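Re: [lab-buyers] second cell, what did you end up spending?
September 2024

> We have money for one more two-arm bench before the fiscal year closes
> and I'm trying to build a realistic number. The Cleline quote covers arms
> and grippers and that's it. What did you forget to put in your budget?
> Also, is anyone happy with Dalleo for the frames?

Hi all,

Oh boy, what did we forget! The arms were the easy line. Everything bolted around them is where our spreadsheet fell apart, so let me go through it while I still remember (I've got the May invoices open in the other window).

Our book-handling cell has 2 arms on one aluminum rail along the front, slotted duct right under it, light panels for walls, and an orange shelf unit in the corner with books stacked on top.

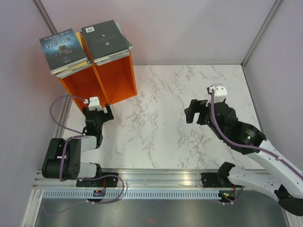
Should the rail and cable duct go on the same order as the arms?
Put them on a separate order. Our arm order sat in approvals forever, and we could have been building the frame that whole time.

Dalleo did our frame and I'd use them again, though their shipping quote came late and it was 687 dollars, which I had not planned for at all. Ask up front! Connectors and cable ties came from Firkska, small money, but please give them their own line or you'll be begging for petty cash like I was.

The other thing is grip pads. We have the textured mesh kind on the inner faces of the fingers, and I'd budget a spare set per arm from day one. Also buy some annoying test objects. Shiny covers throw the overhead lights straight back at the wrist camera, and I wish I'd priced diffusers before we signed off on the room.
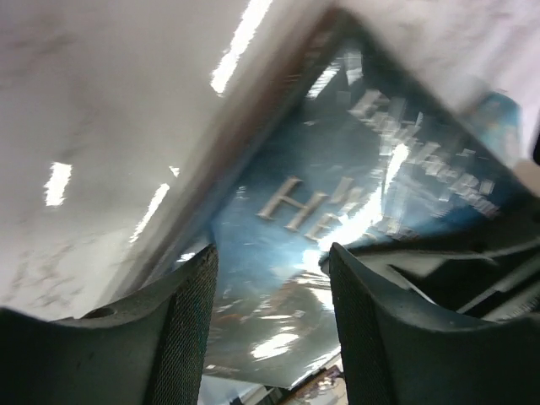 What I'd put on the sheet

Arms, grippers, wrist cameras
Rail, frame, panels, duct (separate PO)
Freight, quoted in writing
Spare pads and spare camera cables
Light diffusers
60 hours of somebody's time for setup, and yes, charge it to the project

Trình also quoted us on frames, but we'd already gone with Dalleo by then so I can't tell you much. Happy to send my spreadsheet if you want it, just ignore the tab called "old old."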